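Costeo Hand-Held Gripper Kit: worth a line in a small budget?

Reviewed by Chin-lung Yuen

I put off buying one of these for most of a year, and I'd like to save somebody else the dithering. We are a very small outfit working on household chores (bedding, mainly, bless us), and every purchase gets talked over at length with my partner in crime, Kvido Bartoš, who keeps the spreadsheet and guards it well.

The Costeo kit cost us $548 for one two-fingered gripper with its camera mount. The Lavus set we also looked at was $989, and it's a lovely thing, but for that money we could nearly buy two of the Costeo and have a spare on the shelf. When you're planning to collect in ordinary bedrooms, a spare matters more than a fancy case!
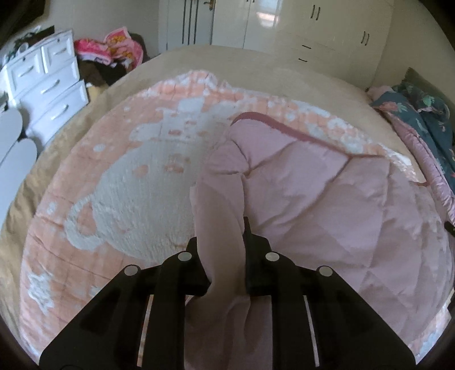 Quilts are what I'd test any gripper on before paying for it. Thick padding wants to slide out of the jaws, so pinch up a good fold and hold it there a while. The Costeo managed this well with our heavier bedding, though my wrist was complaining after 40 minutes. Thin sheets took more patience, and I still fumble them.

Do leave room in the budget for the bits around it. We set aside $80 for finger pads, a second cable and memory cards, and went over by a little (the cards, always the cards). Shipping was slow too. We ordered in September and the box turned up on a Sunday, of all days, with the instructions folded so small I needed my reading glasses.

My one real grumble is that spare pads come only in full sets. Kvido has asked the seller about singles and we're waiting to hear. Four stars from me, and we've already penciled in the second one.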